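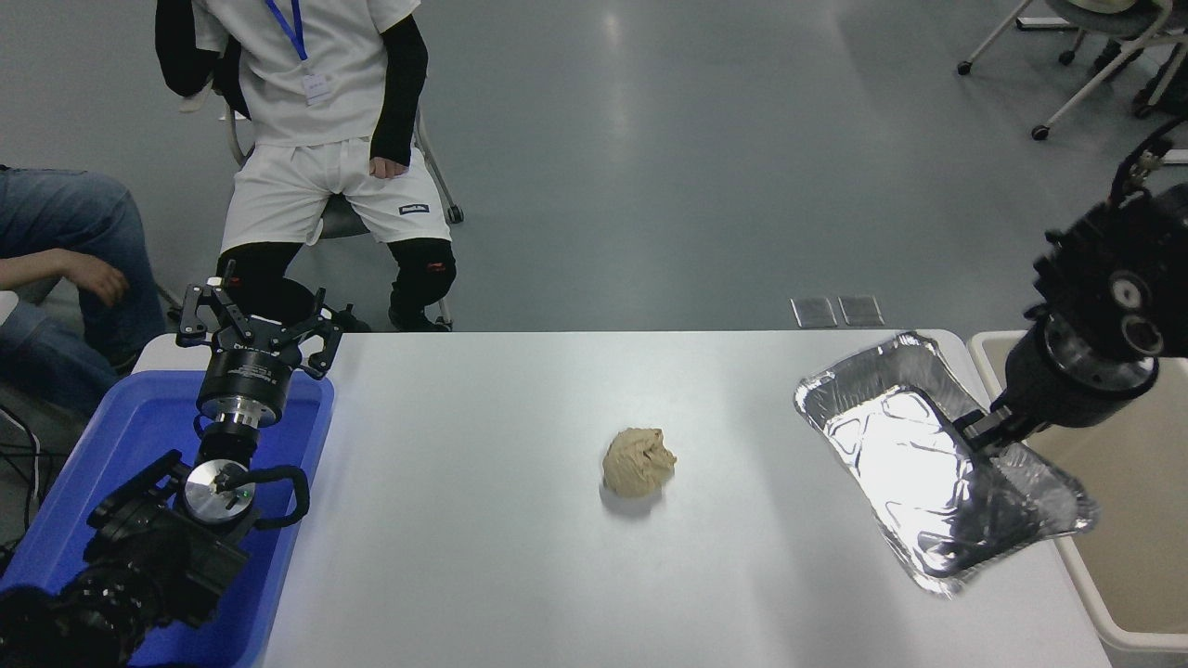
## 3. Shape words in household bread recipes

### 3.1 Source material

The recipes examined in this section are drawn from the Zarnura collection, which holds printed and handwritten cookery material from private homes, parish sales and small local presses. Of the items catalogued under bread, 2502 contain at least one full set of instructions, from the mixing of the flour to the end of baking. Recipes that give only a list of ingredients were left out, as were those printed on flour bags by the Oláh mill, whose wording hardly changes from one printing to the next and would have weighed heavily in the totals.

Each recipe was divided into steps. A step was taken to begin with a verb addressed to the reader ("knead", "cover", "turn out") and to end where the next such verb began. Spelling was made uniform for the purpose of searching, but the original form was kept in the record. Where a later hand had altered a printed recipe, both versions were entered and the altered one was marked.

### 3.2 Words for the unshaped piece

Between mixing and final shaping, most recipes ask the reader to bring the dough together and leave it. The word used for the dough at this stage varies a good deal. "Ball" is the most common in printed recipes. "Lump", "piece" and "round" are found more often in handwritten ones, and "cake" appears in the older notebooks from Drodley, where it seems to have meant any flattened portion set aside before baking.

These words carry different demands. A recipe that asks for a smooth ball gives the reader something to check, and several printed books use it as a sign that kneading may stop. "Lump" sets no such test. In the handwritten recipes it is often followed directly by an instruction to cover the bowl, with no remark on the surface at all. The form shown in Figure 3, roughly rounded and with folds and wrinkles still plain on its surface, would satisfy a recipe that asks for a lump and fail one that asks for a smooth ball. Many readers must have had to choose between carrying on and working the dough further, and the text in front of them would have led them to different choices.

"Rough ball" and "loose ball" occupy the middle ground. Both are rare before the cookery pamphlets issued at Lallora, and become usual in recipes copied from them. It is likely that the pamphlets' authors were aware of the difficulty, as the same recipes use "smooth ball" for the later stage and keep the two terms apart throughout.

### 3.3 Words for the container

Instructions naming a vessel were recorded separately. "Tin" is by far the most frequent word and is used for both loaf and flat baking. "Tray" is applied to shallow vessels in the main, though 9 recipes use it for something with sides deep enough to hold a risen loaf. Foil is named in a small group of later recipes, chiefly those intended for fêtes and bring-and-share meals, where the container was expected to be given away with its contents.

The material of the vessel is rarely stated elsewhere. It can sometimes be worked out from instructions on greasing or from a warning about handling, but such readings were not entered as evidence. Size is given in almost 300 recipes, usually in inches and usually for the base alone.

### 3.4 Agreement between readers

A sample of steps was read by two members of the project working separately. Each reader noted whether the step named a shape, a surface or a vessel. Agreement was high for vessels and for named shapes. It was lower for surface, mainly on account of "clean", which may describe the dough, the bowl it has left behind or the hands of the cook. In Drodley notebooks the phrase "work till clean" occurs without any noun nearby. These cases were set aside and are listed with the other doubtful readings in the appendix.

"Dry" raised a similar question. When used of dough it generally means that the surface no longer sticks to the fingers, but some writers use it as a complaint, to be put right with a spoonful of milk. The two senses were told apart by the step that followed. Where the recipe moved on to resting, the word was recorded as a sign of readiness, and where it called for more liquid, as a fault.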